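Thread on the "wipe it on white paper" rust test everyone keeps passing around. I'm not sold.

**1/** The claim, from the Winside forum: rub the part on a clean sheet, read the marks, and you know how bad the rust is. Jirayu Phromma swears by it. I've asked him twice what a *bad* sheet looks like and got two different answers.

**2/** My problem - brown is brown. Old grease does it. Plain dirt does it. How hard you press has to matter too, and the instructions skip that completely.

**3/** Seren Eynon says to go over everything with 400 grit first and then wipe. So now I'm testing the sanding?

**4/** Anyway, white sheet, brown marks:

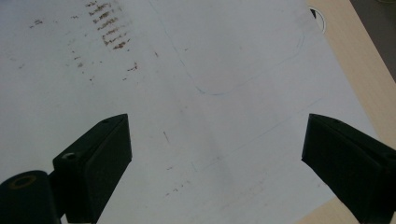

Brown streaks up top left, specks trailing off. Rust or dirt? You tell me.

**5/** Yung-ching Lai already replied "light surface rust, easy." From a smudge! I'd want a second sheet after a proper degrease before I said that about anything.

**6/** Not paying Proltance 20 bucks for their "test paper" either. It's paper.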